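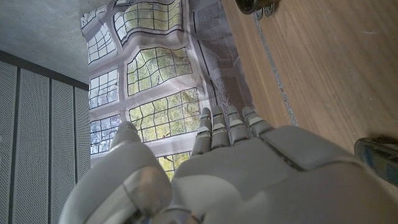
One of the hands, fingers up, at our Donthorpe workroom.

Come and tell us what a robot should be doing in your kitchen

Hi! I'm Sointu Hirvonen and I run the home chores study at Gastitwood. I'm looking for 16 people who do a lot of ordinary picking up, wiping down, folding and putting away, either at home or on a shop floor, and who don't mind saying out loud what they think of a machine trying to do the same.

You don't need to know a thing about robots. I'd almost prefer it if you didn't (the engineers here have plenty of opinions already, believe me). If you've stocked shelves, cleaned rooms, run a busy house or packed orders for a living, you're exactly who I want to hear from.

The question we're stuck on is a simple one. Can these machines do chores yet? My own answer is "a few, slowly, on a good day." Picking up one thing from a clear table is a fair thing to ask of them. Clearing a breakfast table with the milk still out and a kid's mitten in the butter – I wouldn't put money on it. 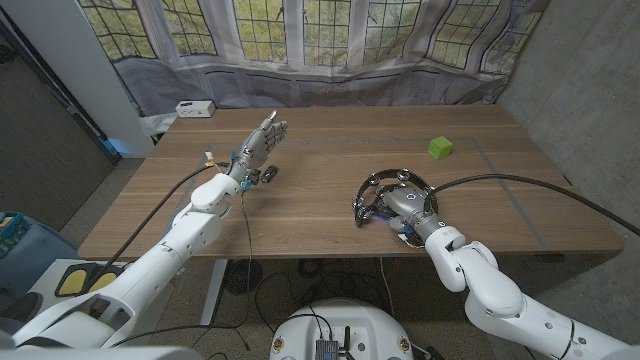 So we start small. An object with an odd outline and parts that rattle is a better test of a grip than a plain box, and I want people watching who know how hands deal with awkward stuff. You'd notice things that I've gone blind to after staring at this for so long. Last round a woman who'd worked in a hotel laundry told us we were judging speed all wrong, and we rewrote the whole score sheet that same evening.

What you'd be doing: two visits to Donthorpe, 2 hours each. On the first you watch the Drirno setup work through a list of small tasks and fill in a sheet as you go. On the second you bring a list of your own chores, the dull ones especially, and we sit down and sort them by how soon you'd trust a machine with them. There's coffee, and there's usually cake.

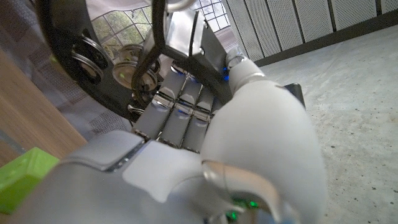 Will I have to touch or operate the robot?
Only if you want to. Most of the session is watching and talking, and a trained operator runs the equipment the whole time.

Pay is $50 a visit, handed over at the end of each one, plus your bus fare or parking. Visits run through October, with daytime and evening slots. You need to be 18 or older and okay with sitting for a good stretch, though you can get up and stroll around whenever you like. We had more than 279 replies to our last call, so please don't be hurt if I can't fit you in – I keep a list for next time and I do use it. 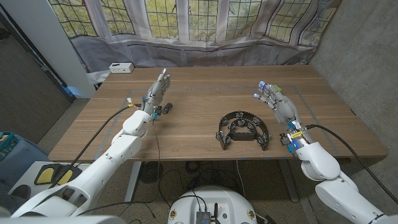

The table with both arms over it and a tambourine-like object in between.

To sign up, write me a few lines in the form on the Gastitwood page. Tell me what chores you do most, which one you'd hand over tomorrow, and which one you'd never let a machine near (mine is ironing my good shirts). Skip the résumé, please! Forms are open from August 2, 2021, and I'll answer every one myself.

If you're coming by bus, get off at the Vuorinen stop and use the side door.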